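Brush storage, a thread. I have owned the same clear cup for years and it has one skill, which is falling over.

It did it again this morning. Went over on its side with a couple of brushes still hanging out of the mouth like they were thinking about leaving.
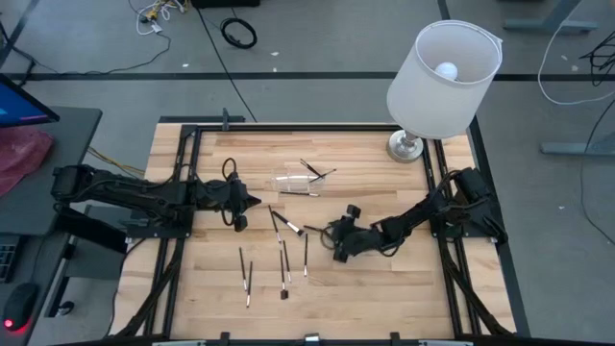
Last updated: Saturday, December 12, 2020

The rest went all over the butcher block. I know people who keep brushes in a canvas roll, sorted by size. Leonor Loureiro has one with her initials on it. I have a cup.

Things I have tried: a coffee can (rust), a mason jar (see cup), a Bellever caddy that cost 20 dollars and fits every brush made except mine.

The trouble is the long handles. Anything with a wide flat head on a long skinny stick wants to tip, and the cup is always happy to go along with it.
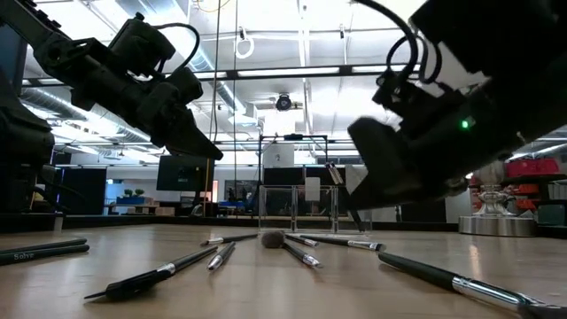 Also there is a makeup brush in with the paint brushes. Round, gray, fluffy. It is great for dusting off eraser crumbs and I will not be taking questions — Fernanda has already asked all of them.

Américo says put gravel in the bottom. Américo also says that about plants, fish and his truck.

Anyway, bristles up, handles down, wide ones in first so they lean on the wall. Gravel pending.

Update: bought the gravel. The smallest bag they sell is 2 pounds. The cup holds maybe a fistful

Recent posts
Is my easel crooked or is it the floor
Strobel sketch pads, a complaint
Pencils I have sharpened down to nothing
September leftovers: paint I forgot I owned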